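Home | About the fund | Grants | Reports | Contact

Tierney Clothing Exchange: second progress report to the Draltov Fund

Period covered: the six months to the end of November

You asked for a report that says what has happened and what we make of it. The first one, which I also wrote, was kinder to the project than it deserved, and I have tried to correct that. Spending is in line with the budget. The results are mixed, and in two places I think the targets we agreed with you are measuring the wrong thing.

What the grant was for

The application said that we would run a free clothing exchange in Tierney, open to anyone, where people bring what they no longer wear and take what they need. It said this would cut the amount of clothing thrown away in the district and save money for households that are short of it. Those are two separate aims. We wrote them as if they were one, and the trouble with most of our figures starts there.

Visits

We had a target of 500 visits for the period and recorded 743. On paper that is a very good result and I expect it will be quoted. I would ask you to be careful with it. A visit is a tick on the door sheet. Someone who comes in four times in a month gets four ticks, and so does someone who goes out to move the car and comes back. From the short cards we ask people to fill in, we have 257 different names. Not everybody fills in a card, so the true number of people is higher than that, but I can't tell you how much higher and I don't want to guess.

The busiest weeks were in September, when children went back to school. We ran out of school trousers on the first morning and never properly caught up. Most of what came in that month was summer wear for adults, which was little use to anyone who had come for uniform.

Clothes in and out

More comes in than goes out. This was true at the last report and it is still true. We are turning into a store for things people feel bad about throwing away, and the back room shows it. I raised this in the spring and was told that it would settle down once the exchange was better known. It is better known now and it hasn't settled down.

Good coats, children's shoes and plain knitwear go quickly. Party wear, office blouses and anything with a broken zip stay where they are. We have started turning away broken zips at the door, which caused a few sharp words in October, and I would do it again.
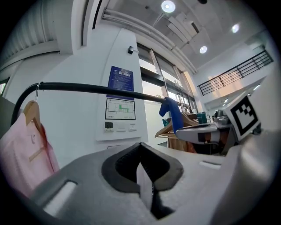

The rule we have brought in is that an item gets eight weeks. After that it is offered to the Ollex mending group, and what they can't use goes to the textile bank. I would like to be able to say that the textile bank counts as clothing saved. The collection firm tells us that everything is "reused or recycled", but when we asked in writing what share goes to each, and where, we got a leaflet. Until there is a proper answer I have left textile bank bags out of our totals. If other projects in your programme are including theirs, our figure will look poor beside them.

The waste target

We promised to weigh what we keep out of the bin. We do weigh it. What the scales can't tell us is whether any of it was headed for the bin in the first place. When we put the question on the cards, a good many people said they would otherwise have given the clothes to a charity shop. In those cases we have saved nothing. We have moved a jumper from one side of Tierney to the other, and possibly taken a sale from a shop that needed it.

I would suggest dropping the weight target for the second year. It takes up a lot of the opening session and it makes us look busy.

Money saved by households

This is the part I have most faith in, and it is the part with the least evidence. People tell us at the desk that they have got a winter coat or a pair of school shoes they could not have bought that month. I believe them. But we have no decent way of turning that into a sum. The calculator we were given puts a price on each item as if it had been bought new, and gives a total so large that I would be embarrassed to print it. A better way might be to ask people what they would have paid, and to accept that some will say nothing at all.

The booking system

We paid for the Clumeo booking system out of the equipment line. The idea was that people would book a slot and the room would never be too full. Hardly anyone books. They turn up when the doors open, as they would for a jumble sale, and wait. Those who do book are mostly the ones who already have plenty of choice about where to get clothes. I can't see that it has helped anyone we set out to help and I recommend that we don't renew it. The fee comes to 300 pounds a year, and a second set of steps and a heater for the porch would do more good.

Opening hours

The grant asked for one evening session a week and we have kept to that, six till eight. It is quiet. The argument for it was that people in work can't come in the daytime, and that is a fair argument, but those who come in the evening are largely those who come in the daytime as well. I would keep it going until spring before deciding. Dark evenings and a poor bus service may explain some of it — a summer trial would tell us more.

Spending

Rent, insurance and the part-time post are all as planned. Printing is under budget, as we stopped doing posters. The equipment line is fully spent. There is a small underspend on training, which we would like to move across to repairs, with your agreement.

What we would like from you

A decision on the weight target before the new year, please, and permission to move the training money. We would also welcome a frank talk about whether the second year should aim at waste or at household costs. My own view is household costs, with school uniform as the main line of work from June onwards so that we aren't caught out again. If the fund's interest is chiefly in waste, I would rather know now, as I am not sure an exchange of this kind is the best use of your money for that purpose.

The account sheets and a blank copy of the visitor card are being sent separately.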